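Rorum Two-Arm Bench Kit
Set-Up Guide, Section 4: Your First Table Chore

In this section
4.1 What to expect
4.2 Before you start
4.3 Laying out the table
4.4 Recording your demonstrations
4.5 Training and the first run
4.6 Reading the results
4.7 When things go wrong

4.1 What to expect

By now the arms are bolted down, the software is installed and you have finished the range-of-motion check in Section 3. Good work! That was the dull part. In this section you teach the arms to do something a person would call a chore, and you get a first look at how far along these machines are.

People ask us all the time whether a robot can clear the table yet. The short answer is that it can clear some of the table, some of the time, if the table looks a lot like the one it learned on. We think that is wonderful. Getting a spoon out of a cup was a hard problem for a very long time, and now you can get a decent attempt at it on your own bench over a weekend. You should also know that it will be slow, that it will drop things, and that a six-year-old will beat it at putting a plate in a rack for a good while yet.

Chores that usually go well on this kit:
Picking up a spoon or other light utensil by the handle
Moving a cup a short way across the table
Laying a utensil across a plate
Stacking blocks, two or three high

Chores that go well on some days:
Lifting a flat plate off a flat table
Placing a plate upright in a rack
Passing an item from one gripper to the other

Chores we would leave alone for now:
Anything with water or soap in it
Folding cloth
Opening jars and bottles
Sorting cutlery out of a full drawer

If your chore is not in any of these lists, try it. Half of what we know came from customers who tried it.

4.2 Before you start

You will need:
The two arms, mounted on opposite sides of the table
The hand controller and its mounting plate
The overhead camera, mounted and focused (see Section 2)
A set of small, light, unbreakable tableware
At least 70 GB of free disk space
Two people for the first session

CAUTION: Both arms can reach the middle of the table. Keep your hands, sleeves and hair out of the shared area whenever the motor light is on. Rearrange objects only after you have pressed PAUSE and the light has gone out.

CAUTION: Do not use glass or china. A gripper that closes too hard on a cup does not know it has done so.

CAUTION: Sharp items such as knives and craft blades must never be used as practice objects. If a tool has to stay on the table, park it at the far edge, outside the marked reach of both arms.

NOTE: The second person is there to hold the stop button and nothing else. Please don't let them talk you out of this role by offering to help with the plates.

4.3 Laying out the table

1. Clear the table and wipe it down. Crumbs and sticky spots change how a plate slides, and you will spend an evening wondering why.

2. Set the room lights the way you plan to leave them. Close the blinds if the sun crosses the table during the day.

3. Place the cup near the center line, a little toward the arm that will use it. Leave room on all sides for the fingers to open.

4. Put down the plates with gaps between them. A gap as wide as your hand is plenty. Different colors help you far more than they help the robot, but they do make the recordings much easier to talk about afterward ("it missed the pink one again").

5. Set the dish rack at the back, within reach of at least one arm. If you are not using the rack in this chore, you can still leave it out. The arms should get used to seeing it.

6. Add a few items the arms are meant to ignore. Blocks are good. A table with nothing extra on it teaches the arms that nothing extra ever turns up, and kitchens are not like that.

7. Route the cables so that they have slack at full reach and do not drag over the plates. Move each arm by hand to its farthest point and watch the loops.

8. Press SNAP to store the starting view. You will compare against this view every time you reset the table.

NOTE: Malachy Keogh, who wrote most of the reset tools, puts small pencil marks under his plates. Tape works too, but the camera sees tape and the arms may learn to follow it.

4.4 Recording your demonstrations

A demonstration is one full pass through the chore, with you driving the arms. The software learns from these passes and from nothing else, so drive the way you would like the arms to move.

1. Open a new project and give it a plain name, such as "spoon to plate."

2. Press RECORD and wait for the second beep.

3. Drive the arm to a point just above the object and stop for a moment. This short stop gives the software a clear "before" position.

4. Lower the gripper, close it on the handle and lift straight up. Try not to twist.

5. Carry the object to its place, set it down and open the fingers all the way before you back off.

6. Send the arm home. Press RECORD again to finish.

7. Pause the motors, reset the table and go again, shifting the cup or plate by an inch or two.

Plan on 38 demonstrations for a one-arm chore and 200 for a chore that uses both arms. It sounds like a lot, and it is, but you get quick -- most people find a rhythm before the first coffee goes cold.
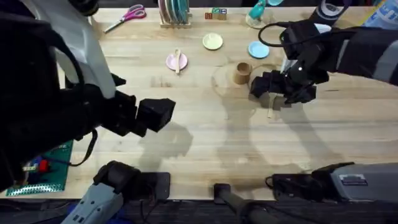
Figure 4-2. Tableware layout with both grippers lowered over the table. One spoon lies across the pink plate.

Keep a bad demonstration only if you recovered from the mistake. If you fumbled the spoon, picked it up again and finished, that pass is worth gold, and the arms will learn to recover too. If you gave up halfway, delete it.

CAUTION: Do not drive both grippers into the center at once until you have finished the two-arm practice in Section 5.

4.5 Training and the first run

1. Select your project and press TRAIN. A one-arm chore takes about 9 hours on the Minberg compute box, so start it in the evening.

2. When training is done, reset the table to the stored view.

3. Set the speed limit to LOW. Leave it there all day.

4. Have your second person take hold of the stop button.

5. Press RUN and step back.

The first run is a treat. The arm will do something you recognize as your own habit, a small pause or a lean to one side, and then it will go for the spoon. It may well miss. Let it try again before you stop it.

NOTE: If both arms stay still for longer than a minute, press STOP. Standing still usually means the table doesn't match anything in the recordings. Compare it with the stored view.

4.6 Reading the results

Run the chore several times and log each attempt as DONE, PARTLY or MISSED. PARTLY means that the object was picked up but ended in the wrong place. Please be strict! A spoon that is hanging off the plate is PARTLY, however proud you feel.

Once you are getting mostly DONE, make the table a little harder, one change at a time:

a. Move the plates to new spots.
b. Swap the cup for one of a different color.
c. Turn on another lamp.
d. Add clutter near the target.

Expect the lamp to hurt more than the clutter. Tegwen Gough on our support desk keeps a running list of what throws the arms off, and shadows have been near the top since the first kits went out. An arm casts a shadow over its own work, and when the light moves, so does the shadow.

4.7 When things go wrong

The gripper closes beside the handle.
Repeat the camera check in Section 2. If the miss is always on the same side, the camera has probably been bumped.

The arm picks up the cup along with the spoon.
Record ten more passes with a slower, straighter lift. A heavier cup helps as well.

The plate slides away when touched.
This is the big one for flat plates. Approach from the rim, with one finger low, and let the plate slide up against something that won't move. Plates with a raised edge are much easier.

The arm sets the spoon down and picks it right back up.
Your passes end too early. Bring the arm all the way home before you stop recording.

The arms worked yesterday and don't today.
Check the lights, then the blinds, then whether somebody has tidied the bench.

Good projects are welcome at the Nunda user forum, and so are failed ones. Sotiris Vrettos reads every post in the kitchen chores thread and will ask you for your logs, so keep them. If you get a plate into the rack three times in a row, write to us that same day.

Continue to Section 5, Two-Arm Practice, when your one-arm chore is reliable at LOW speed.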